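The Basket Room at Maruyama House: A Small Gallery

For two years I have been writing on this page about the shared house, and many readers asked me to show more of the laundry and snack room on the ground floor. I think it is the room we use most, and also the room we change most often. These pictures are from the new arrangement, dated 22 August 2022. If you remember the old room from April, you will see that we went for less furniture and more white.

The long wall and the desks

We put the two white desks end to end along the wall, so they work like one long counter. The orange woven baskets stand on them, one on each desk. The parquet is the old one, and I am glad we kept it, for the light wood makes the white furniture less cold. The washer and dryer are stacked one over the other near the window with the white curtains. Green hills, blue sky and white clouds are always a good view for folding towels.

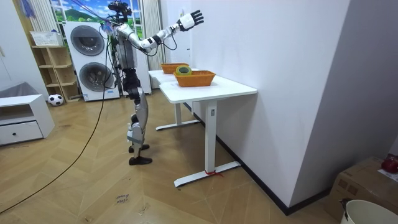

Notes on the baskets

I ordered the baskets from Betari, a small shop which Yoshinori Okabe recommended to me. He had the same ones in his kitchen in Admont for many years. They came as a set of 2, and I paid 1,752 for the set with the delivery, which was more than I had planned. A cheaper set from Brolau was 1,003, but the sides were straight and I wanted sloped ones. It is easier to take a piece of fruit out when the side is sloped, especially for children.

Fruit on the white table

A basket with one yellow banana in it, and a round red fruit next to it on the table top. I like very much how strong the two colors become on a white surface. The weaving is tight on the walls and also on the floor of the basket, and the rim is thicker, so it is pleasant to hold.
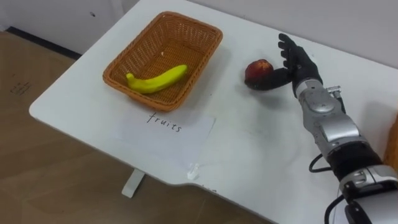 We keep the fruit in small amounts now. Before, we filled one deep bowl on Monday, and by the end of the week the bottom layer was soft and had to be thrown away. With a low basket everybody can see what is left, and the person who takes the last piece writes it on the shopping list. Peaches and plums I still put on a plate, as they mark the weaving when they are ripe. For cleaning I use a dry brush first and then a cloth with a little warm water, and I let the basket stand in the air overnight before any fruit goes back in.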